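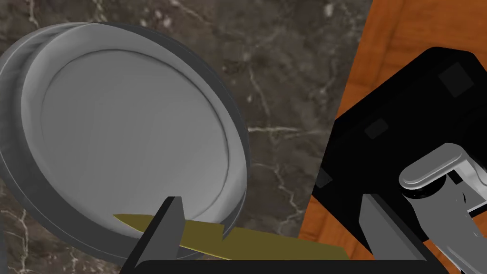 Illustration: Nurmi

A small talks table with a long reach

Most treaty talks happen behind doors you will never get near. The Himine river talks let you walk right in, pull up a chair and listen, and I can't remember the last time diplomacy was this much fun to watch!

Three governments share the Himine, and for years they argued over who could draw water from it and when. In February their delegates met in Rulside, a border town with one good bakery and a meeting hall that seats up to 200. Every seat was taken by nine in the morning.
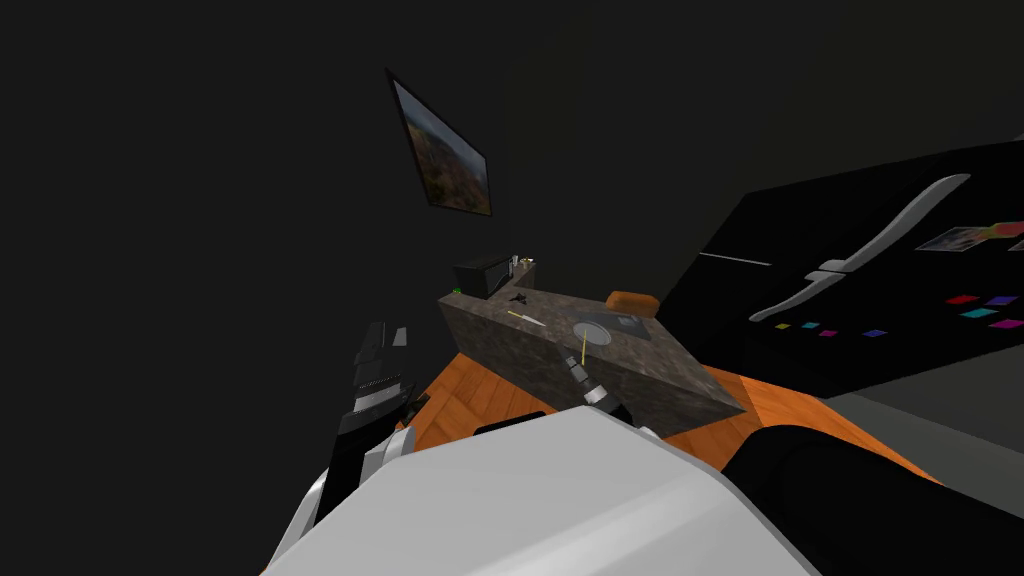
A stone-look counter beneath a hillside landscape.

Nanami Sakai, who led the downstream delegation, had 38 pages of demands and read out maybe four of them. Then she asked the farmers in the back rows to speak. They did, for most of the afternoon, and the ministers took notes like students (one borrowed a pen from a reporter — mine, and I never got it back).

What came out of it is a shared gauge system, with 574 measuring points

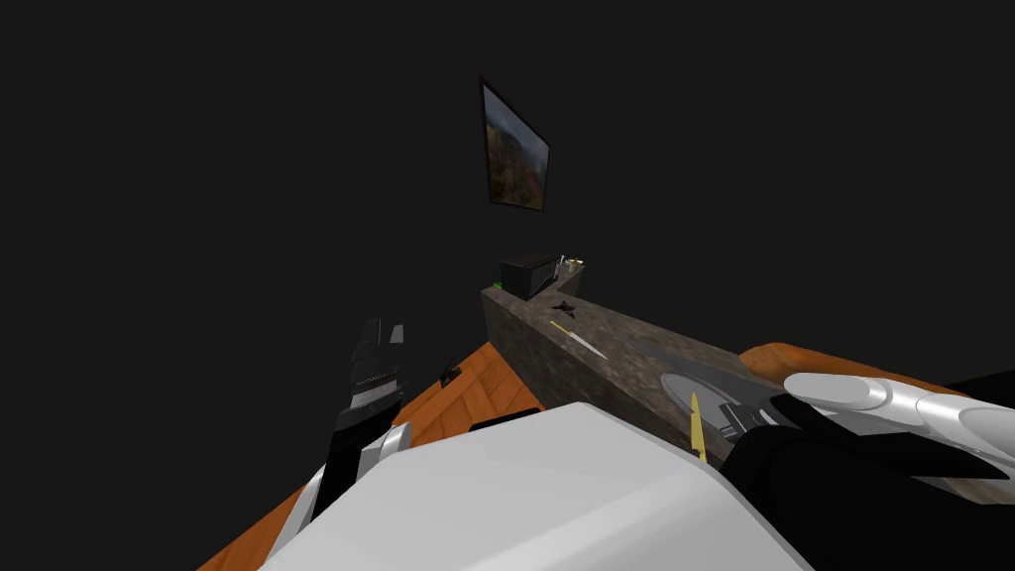

along the river and its side streams, all reporting to the three capitals at the same moment. Miyuki Kudo, the chief negotiator for the upstream side, fought hard for that last part. "If we see the same number, we can have a real argument about it," she told me, grinning over her third coffee.

The draft still needs a vote in each parliament, and the upstream one will be close. A petition in favor has 3951 signatures, which is more people than live in Rulside.

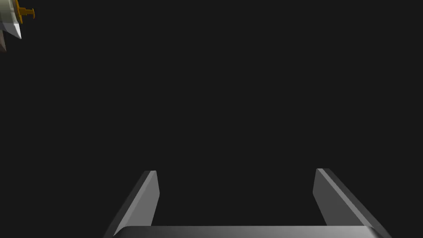
Two slim gray fingers against a dark background.

The delegates meet again on Sunday to settle the dry-season rules, the toughest chapter left. I've already booked my room.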